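**Call for participants: do "focus" supplements do anything for people who work nights?**

Posted 17/10/2025

We are looking for 28 adults who work overnight shifts and are willing to take a capsule every evening for nine weeks without knowing what is in it. Half of the group will get Skuvard, a herbal product sold as an aid to alertness. The other half will get rice flour in the same kind of capsule.

You should know where we stand. We doubt it works. The label promises "clear hours," a phrase we have read many times and still can't define. The maker's website leans on 2,187 customer reviews, and reviews are written by people who paid for the thing and wanted it to help. We asked for test data in July and were sent a brochure.

We could be wrong, and the study is set up so that we can find out. Neither you nor the person scoring your results will know which capsule you have. The scoring plan was locked before this notice went up, and we will publish whatever comes out, including a result that makes us look foolish.

### Who can apply

- You are between 21 and 60.
- You have worked at least three night shifts a week for the past six months. Bakery, hospital, warehouse, security, trucking, it's all fine.
- You don't take sleeping pills or prescription stimulants.
- You are not pregnant or nursing.
- You can live with your usual amount of coffee and not change it halfway through. We will ask how much that is, and we would like the real number.

If you already take Skuvard and swear by it, please apply anyway, but you'll need to stop for three weeks first. The same goes for people who think it's a scam. We don't want a room full of people who agree with us.

### What you'll do

Take one capsule before each shift. Fill in a paper log when you get home, which takes a few minutes. Come to our office in Wevmont four times for a reaction test on a computer and a short talk with Perihan Karakaya, who runs the visits. Visits last 79 minutes if you are on time. Parking is behind the building and it fills up early.

There is one blood draw at the start to check your liver. Herbal doesn't mean harmless, whatever the packaging says.

### What you'll get

$117 per visit, paid by check at the end of each one, so you keep what you've earned if you quit. Nothing extra for good results, and nothing for telling us you feel better. We can't offer medical advice, and we won't tell you which capsule you had until everyone has finished.

### Who is paying

The Bilgin Fund, a small private trust that has no stake in any supplement company. The maker offered us free product and we turned it down and bought ours at a drugstore. Recep Gündoğdu handles the money and will show the budget to anyone who asks.

### How to apply

Call or stop by the front desk at the Stititel Building, second floor, and ask for the night shift study. Give your first name, a phone number, and a time when you're awake. We'll call back once. If you miss it, call us again. 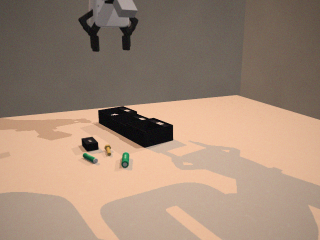

**Can I keep taking a daily multivitamin during the study?**

Multivitamins are fine as long as you were taking the same one before you joined and you bring the bottle to your first visit.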